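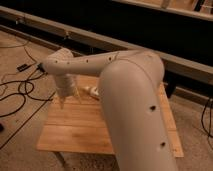
Oficinas da Jornivano fecham à noite até ao fim de outubro

Quem tem por hábito ir à Jornivano depois do jantar vai ter de mudar de planos. A partir desta semana as oficinas fecham às 17 horas, todos os dias, e só voltam ao horário antigo no fim de outubro. Motivo: obras no telhado e na instalação elétrica, que já davam problemas desde o inverno.

A decisão foi comunicada aos utilizadores por email, ao início da tarde. Muita gente só soube à porta.

"Preferíamos ter avisado mais cedo, mas o empreiteiro só confirmou as datas ontem", explica Radu Coman, responsável pelo espaço. Segundo ele, os trabalhos mais barulhentos ficam para depois do fecho, precisamente para não estragar as manhãs a quem lá vai trabalhar.

O que muda, então. Os cursos da noite passam para a parte da tarde. O de encadernação começa às 14h30, o de restauro de cadeiras às 15h. A serigrafia fica suspensa – a sala está mesmo por baixo da zona do telhado que vai ser aberta. Quem já pagou pode escolher entre transferir a inscrição para novembro ou pedir o dinheiro de volta na receção, com o recibo.

A biblioteca de ferramentas mantém-se aberta, mas com levantamentos só até às 16 horas. Devoluções fora de horas na caixa verde junto ao portão lateral, como sempre. Berbequins e lixadeiras não cabem na caixa, esses têm de ser entregues em mão.

O mercado de trocas também é afetado. Estava marcado para o pátio, passa para o salão da Pekasstead, do outro lado da rua, que cedeu o espaço sem cobrar aluguer. Há lugar para 16 bancas, menos do que no ano passado, e as inscrições fazem-se por ordem de chegada. Até à hora de fecho desta notícia restavam duas. A taxa continua a ser simbólica e inclui mesa e uma cadeira; quem precisar de tomada tem de dizer no ato da inscriçao.

A cafetaria Lưu, que funciona no rés do chão, não fecha. Vai servir almoços normalmente e alarga as manhãs, com abertura às sete e meia. O jantar é que deixa de haver enquanto durarem as obras.

Entre os utilizadores as opiniões dividem-se. Há quem perceba – no inverno chovia dentro da sala do fundo, com baldes no corredor e tudo. E há quem se queixe, sobretudo quem sai do emprego às seis e fica sem poder usar as bancadas durante semanas. Uma petição posta a circular ontem pede ao menos duas noites abertas por semana e já tinha 200 assinaturas ao fim da manhã. Coman diz que vai levar o pedido ao empreiteiro, sem prometer nada.

As madeiras encomendadas à Skimwood para o curso de carpintaria chegam na data prevista. O levantamento é feito pelas traseiras, porque a entrada principal vai ter andaimes. Estacionamento na rua proibido daquele lado enquanto durar a obra, atenção aos reboques.

O novo horário está afixado na porta e na receção, onde tambem se tratam as transferências de inscrição e os reembolsos, entre as 10h e o meio-dia.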